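Getting wax out of a cotton tablecloth without wrecking the colour?
Posted in Laundry & Stains

mulgablue
Had people over in July and a candle went over on a cotton tablecloth. The wax was dark red, naturally, because a white one would have been too easy. I scraped off what I could with a butter knife, then got impatient and ran it through the machine on 60, and now I have a stiff patch the size of a saucer and a faint greasy halo around it that the wash did nothing for. The tag says Grikmont, cotton, warm wash, do not bleach. It gives no advice on wax.

I've read freezer, I've read iron, I've read boiling water from a height, which sounds like something you do to a castle. Which of these works on a coloured cloth, and have I already cooked it by washing it hot? It cost more than I'm going to admit on here and I'd like it back on the table before my mother-in-law asks where it is.

Flukine_Lou
You haven't ruined it, but stop washing it for a bit. Hot water melts wax and pushes it further in, and the machine spreads it about, so that's your halo. There are two separate problems now, the wax and the dye, and you want to do them in that order.

Put the cloth in the freezer for a couple of hours, then flex the patch and pick off whatever cracks. Next, sandwich the patch between plain brown paper, no printing on it, and go over it with an iron on medium, no steam. Shift to clean paper every time the old bit goes see-through. You will get bored well before the wax runs out. Keep going.

For the dye, dab metho from the back of the cloth onto an old white towel. Try it on the hem first, especially with pinks and reds, which are cowards. Then dish liquid, a soak, a warm wash, and dry it on the line. No dryer until the mark has gone.

I've done this on checks, florals and one unforgivable damask. Pale pinks show a leftover halo worst, so look it over in daylight before you declare victory.
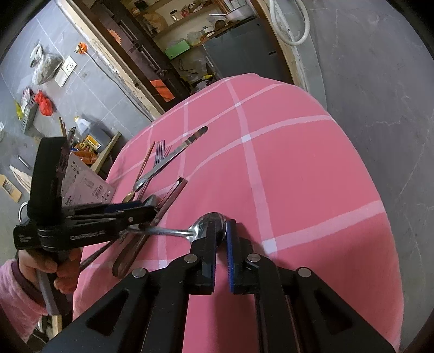 kernov_kitchen says skip the freezer, it does nothing once the cloth's been through a hot wash, and go straight to the iron with paper towel instead of brown paper, as it soaks up more. Change it often, and watch that it's not the quilted sort or you'll press a pattern into your tablecloth as a souvenir.

Fair point on the paper towel. I'd still do the freezer first, as it costs nothing except the space where the peas were.

tas_ko_59
just buy a darker tablecloth

mulgablue
Update for anyone who finds this later. I did both, freezer then iron, and used most of a roll of paper towel. The stiff patch is gone. The metho took the red down to a sort of rumour of pink and a second wash dealt with most of that. There's a shadow if you know where to look, and I've put the fruit bowl on it.

To the person suggesting a darker tablecloth, I did look. The navy one was $235.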